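How I get the last of the toothpaste out (and keep the table clean while I'm at it)

I used to chuck a tube the moment it stopped behaving. Then one September I cut an "empty" one open with scissors and found enough in there for days, and I've been a bit obsessive ever since!

You don't need much: the tube, a flat surface and something smooth to press with. I use the back of an old comb, but a ruler is fine. I do mine on a table with a cloth over it, mostly because the weave stops the tube skating about while I press.

Start with the cap on and done up tight. Lay the tube flat, put the comb across the very bottom (the crimped end) and push slowly towards the cap. Go gently – if you rush, the paste just squirts back underneath and you have to start over. Two or three passes usually does it, then I fold the flat bit over and clip it with a clothes peg.

For the next bit you hold the tube on its side with one hand and leave the other free for the cap.
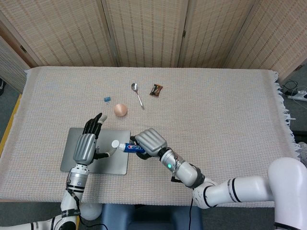 Vaughn Crenshaw wrote in to say he skips the comb altogether and just pulls the tube over the edge of the worktop, cap end last, and that 30 seconds of this beats any gadget he's bought. I've tried it since and he's right about the speed, though it's murder on a soft plastic tube if the edge is sharp.

Now the cap. Most of the mess comes from dried paste in the thread, so take it off, stand it in a mug of warm water for ten minutes and go round the inside with an old toothbrush. Wipe the nozzle with a damp cloth while you wait. Dry both before you screw it back on or it'll go gluey again by bedtime.

If you do get paste on a tablecloth, let it dry a little and lift it off with a spoon, then dab with cool water. Wash it at 40 after that if the label allows. Fringed cloths go in a pillowcase first – I've spent a whole evening untangling tassels and won't be doing it again.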